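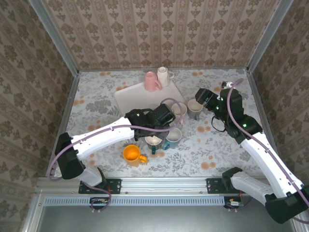
La mesa de tazas en la sala de Plurkimside, con los dos brazos y la bandeja al fondo.

30 oct. 2020
Por la redacción de Galería de Oficios

Esta galería trata de un trabajo muy pequeño: poner tazas en una bandeja y sacar tazas de una bandeja. En el comedor y la cocina de Plurkimside lo hacen todos los días personas, y desde marzo también se practica con dos brazos robóticos, dentro del proyecto Jiverow. Yo trabajo allí en el turno de mañana, en la zona de lavado, y me pidieron escribir algo para los compañeros de los otros edificios, que preguntan mucho y reciben pocas respuestas. El español no es mi primera lengua, pido paciencia con mis frases.

Primero los datos que más me piden. En el comedor usamos 200 tazas en un día normal. El turno de mañana recibe la mayor parte de ellas antes del mediodía. En la mesa de prácticas las tazas son pocas y todas diferentes, de color y de forma, y así debe ser, porque en nuestra cocina tampoco hay dos estantes iguales. Cada departamento compró las suyas y algunas personas trajeron tazas de su casa.

Lo que cambia para nosotros, por ahora, es la conversación. Antes nadie preguntaba a la gente del lavado cómo coge una taza. Ahora nos preguntan por el asa, por el borde, por qué unas se dejan boca abajo y otras no, y tenemos que pensar la respuesta. Yo cojo las tazas por el cuerpo y mi compañera del carro las coge por el asa, dos en cada mano. Las dos maneras quedaron escritas en el cuaderno del proyecto.

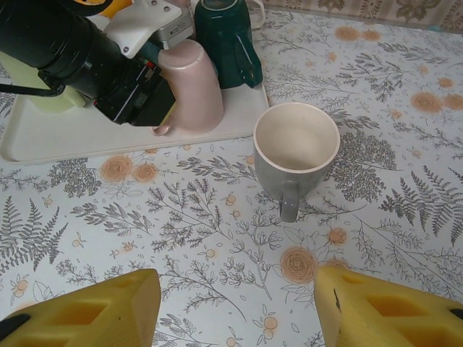
Un comentario llegado desde el edificio Ruddock, sin firma, pide que no se hable solamente de tazas. A esta persona le parece bien que una máquina coloque la vajilla, pero quiere saber quién hará el turno de tarde cuando la máquina lo haga sola, y si las horas de ese turno se van a perder o se van a mover a otro puesto. Añade que en Ruddock ya se prometió una vez que nada cambiaba y después cambió el horario.

Es una pregunta justa y no puedo contestarla entera. A nosotros nos dijeron, en la reunión de marzo, que los contratos del lavado no se tocan durante la prueba. Pedí esta frase por escrito y la tengo. Sobre el tiempo después de la prueba no hay ningún papel, y pienso que los compañeros de Ruddock hacen bien en insistir.

También hay cosas buenas y las quiero decir. Las muñecas duelen en este trabajo. Quien ha pasado un turno entero girando tazas para vaciarlas sabe de qué hablo. En la encuesta interna respondieron 70 personas, y 66 contestaron que dejarían con gusto a una máquina la parte de girar y apilar. Lo que quieren conservar es el trato con la gente en la ventanilla, y decidir ellas mismas qué taza está bien y cuál hay que apartar.

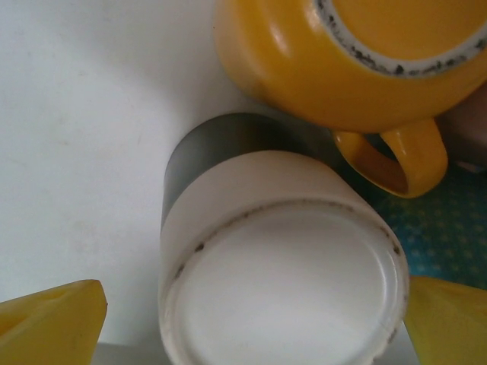
Apartar las piezas es para mí la parte más difícil de explicar. Nosotros miramos la base y el borde casi sin saber que miramos, y pasamos el dedo para sentir si hay un desconchado. Una mancha vieja no es un motivo para tirar nada, un borde roto sí. Cuando intenté dictar la regla para el proyecto, necesité una mañana completa, y al final escribí cuatro líneas que mi compañera corrigió por la tarde. Propuse que esta decisión siga siendo de una persona, y de momento se aceptó.

El otro asunto es el ritmo. Con la máquina al lado, algunos compañeros tenían miedo de que se midiera su velocidad contra la de ella. Acordamos que no se publica ninguna comparación - ni en el tablón, ni en el correo, ni en la pantalla del pasillo. Este acuerdo vale en Plurkimside y, según me dicen, también valdrá en el edificio Orville.
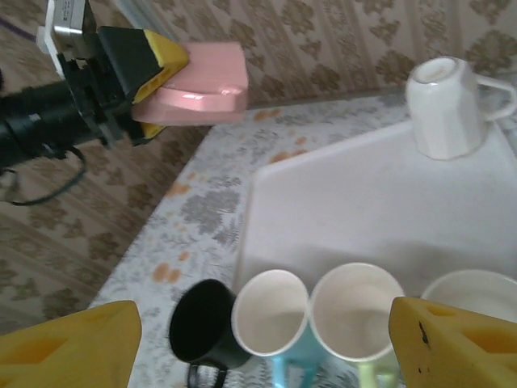
En Orville la prueba debe empezar con otro horario, y los compañeros de allí me han preguntado cómo conviene preparar la mesa. Mi consejo es hablar antes del orden de las piezas, porque cada uno tiene el suyo y después hay discusiones. A mí me gusta dejar las tazas como están aquí, en una fila junto al borde, boca arriba y pegadas unas a otras, la negra al lado de la que tiene el asa celeste. Mi compañera prefiere dejar espacio entre ellas, para que entren bien los dedos. Ella habla de los dedos de las personas, pero imagino que para las pinzas amarillas la pregunta es la misma.

Las preguntas para la próxima galería se pueden dejar en el buzón de la cocina de Plurkimside o en la ventanilla, en cualquiera de los turnos. Las que traten de contratos las paso también al delegado, con nombre o sin nombre, como cada uno quiera.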